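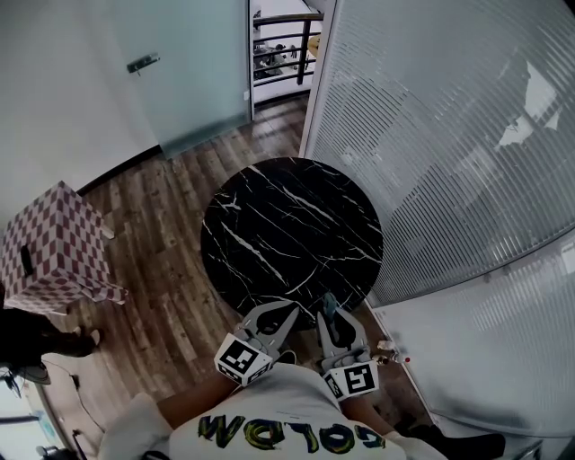

Marble tops: do we really want one in the reading room?

The suggestion box has produced three notes in favour of replacing the old pine table with something in black marble, or at any rate something that looks like it. I have been asked to write the case up for the newsletter. I am not convinced there is a case, but I have done the homework and you can make up your own minds before the December meeting.

First, the word itself. A great many round black tables with white veins running across them have never been near a quarry. The veins are printed, the shine is a coating, and what lies underneath could be glass, resin or pressed board. I have no quarrel with that if the price is right and the label is truthful. The Lultden catalogue calls its round table "marble effect" on one page and plain "marble" on the next, and when I rang to ask which it was I was told somebody would get back to me. That was before the summer fair.

If you are looking at one in a showroom, crouch down and look at the edge. On real stone the vein carries on over the side. On a printed top it tends to stop dead at the rim, or there is a band of plain black where the pattern ran out. Put your palm on it as well. Stone feels cold and goes on feeling cold. The salesman at Primano told me their top was "warmer than you'd expect from marble", and I wrote that down because I thought he had answered my question rather well.

Then there is the colour. Black gloss looks wonderful under shop lights. At home, or in our case in a room with a big south window, it shows every fingerprint, every crumb and the ring from every mug. My sister-in-law had a black top for 14 months and wiped it before breakfast, after breakfast and whenever the doorbell went. White veins do break it up a bit, I'll give them that. A plain black top would be worse.

People also say it will go nicely with the floorboards. Perhaps. Warm brown planks with plenty of grain are forgiving under most things, and a dark round table does stand out well against them. But our boards are soft, and the pedestal on the Cosano model is a narrow one with all the weight coming down in the middle. Felt pads are supposed to take care of it. Felt pads come off. I have swept up enough of them in that room to know.

Round is the one part of the proposal I can get behind. No corners for small children to run into, and you can squeeze in an extra chair when the quilting group has visitors. The catch is the size. A top 60 cm across is fine for a lamp and two cups, and no good at all for a jigsaw, a board game or anybody wanting to spread out a newspaper. The makers photograph these tables with one small vase on them, and I think we can guess why.

Prices, for those who skipped to this bit. The real stone one from Baptiste is £1037 before delivery, and delivery is to the front step only, so add the cost of whoever carries it in. The printed ones are a good deal less, but I would want to see how one looks after a winter of wet gloves and hot teapots before spending the hall's money on it. "Heat resistant" in the leaflet turned out to mean "use a mat".

On cleaning, the advice is the same for either sort: soft cloth, warm water, a drop of washing-up liquid, dry it straight away. No vinegar or lemon on real marble, as acid eats the polish. No cream cleaner on the printed kind, as it dulls the shine in patches and you will never get it back. Anyone who has seen what gets used on our kitchen worktops will understand my doubts.

My own view is that the pine table wants sanding and a coat of oil and would then do for years. It wobbles, yes. A folded beer mat has dealt with that up to now and a new screw would deal with it properly. But if enough of you want black and shiny, put a note in the box by the front door saying which sort, what size, and whether you would be willing to take a turn with the cloth.

Catalogues are on the shelf under the noticeboard. Please put them back when you have finished, as the Cosano one has already gone missing once.

October 15, 2015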